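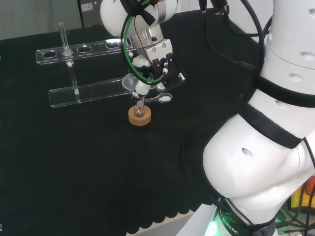

A hora de almoço é para almoçar

Trabalho há 17 anos em escritórios e já comi de tudo em cima de um teclado: arroz de pato, sopa de agrião, uma fatia de bolo de aniversário que ficou com a marca da tecla Enter (a sério, ainda se lia). Portanto, se vou aqui ralhar com alguém, que fique claro que o primeiro ralhete é para mim.

Acho que almoçar à secretária devia dar vergonha. Não muita, mas a mesma vergonha pequenina que dá ir buscar o correio em pijama. E o que acontece é exatamente o contrário! Quem almoça à secretária fá-lo com um ar de mártir, a garfar a salada com uma mão e a responder a mensagens com a outra, e quem se levanta ao meio-dia e meia para ir comer um bitoque sai de mansinho, quase a pedir desculpa à fotocopiadora.

Na Celteo, onde estive sete anos, havia uma copa com janela para um pátio, mesa grande, micro-ondas bom. Estava quase sempre vazia. Comíamos todos nos nossos lugares, a três metros uns dos outros, cada um com o seu cheiro. Quem mudou aquilo foi a Eldana Abdella, da contabilidade, que no segundo dia de trabalho pegou no prato, parou no meio do corredor e perguntou: «Então, onde é que se almoça?» Ficámos a olhar para ela. Fui eu que lhe indiquei a copa e, já que ia, levei a minha marmita. Em agosto já éramos nove à mesa e discutia-se se o feijão-frade leva ou não leva coentros (leva).
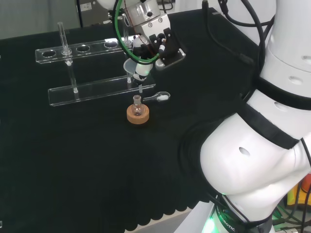

Braço branco sobre uma mesa coberta com pano preto.

Dizem-me muitas vezes que almoçar a correr permite sair mais cedo. Pois, gostava de conhecer essas pessoas que saem mais cedo. As que eu conheço comem em dez minutos e saem à mesma hora que eu, só que mais rabugentas e com migalhas na camisola. O tempo que se poupa ao almoço desaparece numa reunião às cinco e um quarto, marcada por alguém que também não almoçou.

Há o argumento do dinheiro, e esse respeito. Comer fora todos os dias custa caro, e há zonas onde um prato do dia já parece um jantar de gala. Mas eu não estou a falar de restaurantes! A marmita serve perfeitamente, o pão com queijo serve, as sobras de ontem servem melhor ainda. O que eu peço é uma mesa que não seja a do trabalho e meia hora em que ninguém nos possa perguntar pelo ficheiro.

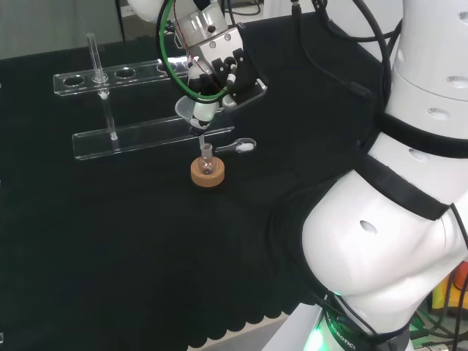

E peço também que os chefes vão almoçar, e que os vejam ir. Tive uma diretora que nos dizia, muito simpática, «façam a vossa pausa à vontade», e depois mandava 119 mensagens entre o meio-dia e as duas (exagero, mas pouco). Claro que ninguém se levantava. Uma regra no manual de acolhimento vale muito menos do que ver a pessoa que manda a lavar o próprio tupperware.

Agora, com tanta gente a trabalhar em casa, isto ficou pior e eu própria tenho recaídas. A cozinha está ali a quatro passos e mesmo assim dou por mim a trazer a tigela para junto do computador, «só hoje», que há um orçamento para fechar. Ontem foi só hoje. Anteontem também. De maneira que pus um despertador para a uma da tarde, com uma musiquinha horrível, e o telefone fica no quarto, bem longe, para me obrigar a levantar.

Hoje há sopa de grão. Vou comê-la na varanda, com guardanapo de pano e tudo, e se alguém precisar de mim volto às duas.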